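# Gasstead Vertical Acoustic Panel

Pale gray, perforated, for meeting rooms and workrooms with hard ceilings

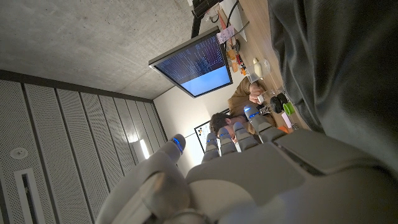

Gasstead Room Products | Page 8

Bare concrete looks good overhead but throws sound straight back down. The Gasstead panel goes on the wall and takes some of that echo out, so the ceiling can stay as it is. Panels stand upright with a thin groove between them. Smoke detectors and vent slots can be mounted in the panel face.

**Sizes and order codes**

- Panel width: 600 mm
- Standard height: 1,274 mm
- Tall height: cut to order, add two weeks
- Finish: pale gray (Zandel range), white on request
- Sold in packs of 8

**Fitting**

Fix the rails first and check them with a level. Mark all openings on the back of the panel before cutting. Use a fine blade and vacuum the holes afterward. Ceiling-hung monitors need their own fixing into the slab; do not hang brackets from the rails.

**Care**

Dust with a soft brush. No sprays.

Samples and trade prices: ask for Hiwot Birhane at the Gasstead counter. Orders of more than 1,000 panels ship from the Delum warehouse, closed Sunday.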